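Reading time: 3 min

4. Scoring a tidy-up run

This section covers the utensil sorting task only. It assumes the arms are homed and the Simley recorder is running. Read it before quoting any success rate, including ours.

The headline figure for the Porimum policy is 725 completed placements out of 2748 attempts, scored by the rules below. An earlier draft gave a much higher number, reached by counting any utensil that touched a basket. Nima Moradi rescored the lot in June and the higher number did not survive.

4.1 Before the run

1. Set out the utensils and both wire baskets by hand. Do not copy the layout from the training set. A policy that has only learned where the ladle usually lies will look very clever until you move the ladle.

2. Write the layout number on the score sheet before you start the policy.

3. Check that the overhead view and both wrist views are recording. The wrist view alone will flatter the result, as a tool can seem to be inside a basket when it is resting on the rim.

4. Start the policy from the Fultater console and take your hands off the table.

CAUTION: Keep clear of both arms until the console reads IDLE. A stopped arm may only be waiting for its next command.

4.2 During the run

5. Score a placement only when the gripper has opened and moved away, and the tool stays in the basket for a count of 13. A tool still held by the gripper scores nothing, however good it looks.

6. If you touch anything, end the attempt and mark it H. Nudging a basket back into line is touching.

7. Do not restart an attempt that began badly. Mark it as a failure and go on.

NOTE: Long handles are the weak point. The policy was trained mostly on short tools, and the claim that it "generalises to unseen utensils" rests on one set of 100 attempts with a single whisk. Catherine Menzies has asked for this to be repeated with other tools. Until it is, please leave the claim out of talks.

4.3 After the run

8. Have a second person score the recording without seeing your sheet. Where the two sheets differ, the lower score stands.

9. Save failures with the rest. The Vlachou viewer hides them by default, so untick "successes only" before exporting.

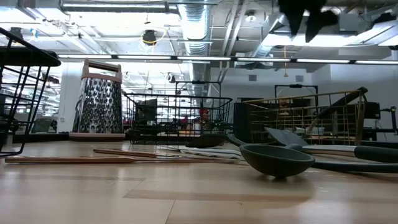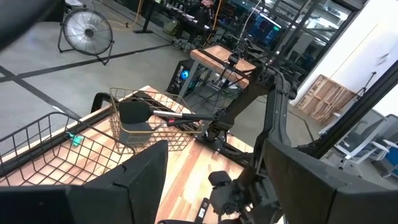

Fig. 4. Wire baskets on the sorting table, two views. In the second, the tool's handle is still in the gripper - no score under step 5.

We use cookies to remember your settings. Accept | Manage choices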